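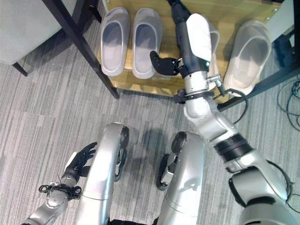

By Iveta Ondrejka | Circle News | 23 June 2018

Hetlow Center > Newsletter > Circle News > Summer changes

Quick one this month, typing this between clients so forgive the spelling. Lots to get through.

First the big thing. The Reiki share is moving. Same evening, same people, different room. We've been in the downstairs studio at Hetlow since forever and we all love it but the drum class next door has gotten popular (good for them!) and it is very hard to hold a quiet space with that coming through the wall. So from now on, upstairs, the long room at the back. Take the stairs by the side door, turn left at the top. There's an elevator too, ask at the desk and they'll send it up for you, it's slow.

Start time stays the same. Doors close ten minutes after. I mean it this time. Last month we had people drifting in all through the opening meditation and a couple of you wrote to me afterward to say it pulled you right out. If you're running late wait in the hall and come in at the first changeover, somebody will come get you.

Cost is now $20, up from fifteen. Sorry. Upstairs is a bigger room and they charge us more for it. If that's a stretch for you right now just tell me or Mounir, quietly, and pay what you can. No forms no questions. Same deal as always.

Next. The May open house. Wow. Thank you to everyone who gave a table an hour or did mini sessions or just stood at the door being nice to people. We raised over $700 toward the sliding scale fund and that keeps it going into next year. Yasmine Saber's palm readings had a line the whole afternoon and she skipped lunch to get through it, so if you see her, buy her a sandwich. She's agreed to do a regular thing with us in the fall, more on that when I have dates.

A few people went home from the open house with questions about attunements, and I've been answering the same email over and over, so all in one place:

Level 1 is a weekend. You don't need any experience. You don't need to "feel energy" already, plenty of people don't feel much the first day and are fine. You do need to be there both days, all day, and I won't split it over two different weekends, please stop asking me lol.

Level 2, I'd like you to have been practising on yourself for a good while first. Come to shares. Get hands-on time with different people. Then come talk to me.

Master level, not this year. I haven't got the time to do it properly. Mounir Metwally may take on a small group in the winter and if so you'll hear it from him.

Speaking of Mounir. He's starting a dream group. Been after him to do this for ages. You bring a dream, written down, short is fine, and the group sits with it. He's not going to tell you what it means and he'd like you not to tell each other what it means either. More like listening. It'll run every other week through the summer, six meetings, and he wants the same faces each time so please only sign up if you can make most of them. Bring a notebook you don't mind writing in half asleep. Sign up by email, his address is on the board.

Crystals. The Ghoneim people have asked if we want to do another group order. Last one was a bit of a headache (my fault, I lost the list) but the stones were lovely and everyone got them in the end. Kenza Naciri has said she'll run it this time, she's much more organized than me. Orders to Kenza with the money up front please, cash or check. She's not chasing anyone. There's a $30 minimum per person so pair up with a friend if you only want a little tumbled piece or two. Selenite, black tourmaline, rose quartz, the usual. If you want something odd ask her and she'll see. Pieces come wrapped but check yours when you pick it up, a chip can't be sorted out a month later.

Hala's full moon circle. Yes it's still on. Hala Naciri was away for a bit and the rumor got around that she'd stopped, she hasn't. Outdoors if it's dry, at the Stalline garden, gate code by text on the day. Rain and it's at her place. Bring something to sit on and a jacket, it gets cold faster than you think even in summer. Also bug spray but put it on BEFORE you come in, please, a few of us are sensitive. She'd like everyone to write down one thing they're ready to put down. Paper, not on your phone, because it goes in the fire bowl.

If you're new and nervous about the circle, it's a gentle one to start with. You can pass at any point. Nobody will make you sing.

Small stuff now:

Oils. No diffusers at the share from now on. We have two people with asthma and one who's pregnant. Wear no perfume if you can help it.

Blankets. I washed all of them. There is a blue one with fringe that isn't ours. Whose? It's folded on my chair.

Phones off. Not vibrate. Off.

Books. The lending shelf is a mess and a lot of things have wandered. Have a look at home, no fines, no guilt, just bring them back. I'm especially missing the big chakra workbook with the spiral binding and both of the pendulum books. The shelf is moving upstairs with us so it'd be nice if it had something on it.

Treatment tables. We could use one more. If yours is sitting in a closet, would you lend it for the summer? Must fold, must hold an adult safely, I'll check the legs before anyone gets on it.

Distance healing list. Still going, I read it out at the close of every share. First names only and please ask the person before you put them on it. Names come off after a month unless you tell me to leave them. It was getting so long I was losing my voice.

The Plorik retreat. Asked about this a lot. It's full. There's a waiting list and it does move, people's plans change, so put yourself on it if you really want to go. Deposits for those already in are due to me before the end of next month and the balance when we get there. Ride shares, talk to each other, I can't be in charge of cars. Food is vegetarian. Coffee yes, I checked.

Also the newsletter itself. I'd love for someone to take over from me on this. It's one page or so, every month, and takes me an evening becuase I'm slow. If you can spell you're already ahead. Talk to me at the next share or drop a note in the box.

Next share will be a normal one, 20 minutes a person, then tea. Come a little early if you can help carry tables up, we need strong backs. Mounir has the key.

See you upstairs.

Iveta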